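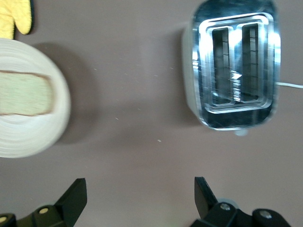 Tabletop with a white plate.

5. Registering your chapter launch in Plistby

I've set up launches for 51 chapters now, and this is the part I always slow down for. Have your guest list handy before you start!

1. Open Events and pick Inauguration (the Seminar type has no speaker order, so skip it).
2. Type the host university's name exactly as it stands on the signed agreement.
3. Add your speakers in the order they'll talk. I put the welcome address first and the vote of thanks last.
4. Upload the guest list. Mine for the Marosis launch had 213 names and loaded in one go.
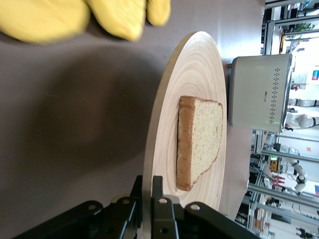
5. Tag each guest as university, industry or government — the certificates pull from this tag.
6. Press Send Invitations.

Note: Karthikeyan Iyer at our office likes to send himself a test invitation first, and I've picked up the habit.

Caution: once invitations go out, the speaker order is locked. To change it, you'll have to cancel the event and go back to step 1.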